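Notebook, knots and thread
May, started just after breakfast, finished far too late in the afternoon

Back on the slipping knots, and I'm writing this up at length while it is still fresh, so apologies to whoever has to read my rambling later (probably me, in the autumn, wondering what on earth I was up to).

Where we had got to: the square knots in the braided Roso thread were holding beautifully when I tied them and creeping loose when Lachlan Donnelly tied them, which he took very well, considering. We had both assumed it was the hands. I was quite ready to write it off as a bit of uneven tension on the second throw and leave it at that. Then on the last page I noticed that all of his had come off spool 2318 and all of mine off the older one with the torn label, and I'm afraid neither of us had thought to swap. So today was swap day.

Made a pot of tea, cleared the long bench by the window, and cut fresh lengths from both spools before doing anything else. I let them hang overnight last time and I'm still not sure it made any difference, so this time they went straight on. Same rod, same hook, same little tin of lead shot for the pull. I poured the shot in slowly through the paper funnel, because tipping it from the cup gives the thread a jolt and then you're measuring the jolt. Must get a proper funnel. The paper one is going soft at the point.

Well, the trouble goes with the spool! My knots in 2318 crept just the way Lachlan's had, and his in the old spool sat there as good as gold. I did it again after lunch to be fair to everybody and got the same thing. Lachlan was very gracious and only mentioned it four or five times.

What's different about the spool is another matter. Under the hand lens the braid looks the same to me. It does feel slicker, though, and if you run a length between finger and thumb you get a faint waxy drag at first and then nothing, as if something were coming away. My guess is a heavier finish. I wiped one length down with a cloth and warm soapy water, let it dry on the radiator, and the knot in that one crept less. One length proves very little, I know, but I was pleased enough to go and find somebody to tell.

Throws. With the slick spool a plain square knot isn't enough, full stop. Adding a third throw helped a good deal. With 4 throws I couldn't get any creep before the tin was full, but the knot is then a great lump and I wouldn't want it anywhere it could rub. The surgeon's knot (the double first throw) was nicer to tie, as it stays put while you fuss with the second, but by the end of the pull it was no better than the square with the same number of throws. I had always been told otherwise. I may be snugging it down badly, so Lachlan is going to tie a set for me without being told which is which.

Cut ends: I've been leaving them far too short, out of tidiness. Left a longer tail on everything from the second batch onwards and will keep doing so. Please don't trim them when you find them on the rod!

The Gramus monofilament came out of its packet with a terrible curl. I tried a gentle steady stretch between two pegs, which took most of it out, and the knots bedded down better afterwards. The Arruda is lovely stuff and I have nothing bad to say about it except that there is hardly any left. I've put what remains in the Direx box, second drawer, with a note on it.

Results are on the loose sheet, 19 lines, pasted in opposite. Line 7 is crossed out because I knocked the bench with my hip.
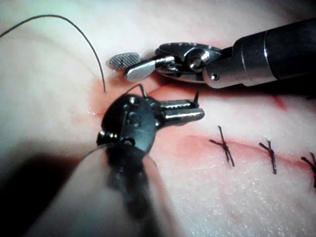
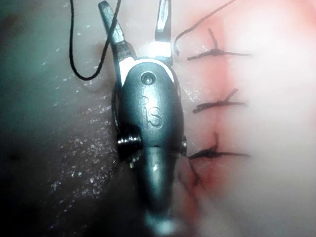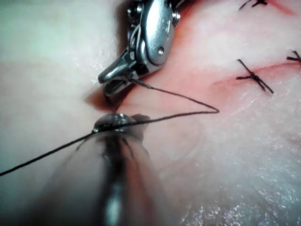

Jaws close up. Needle tip in the first, thread in the first and the last.

Still to do: wash a proper set from 2318 and let them dry flat, away from the radiator this time. Ask for a spool from a different batch. Blind set from Lachlan. Lead shot back in the jar, and would whoever has the good scissors please bring them home.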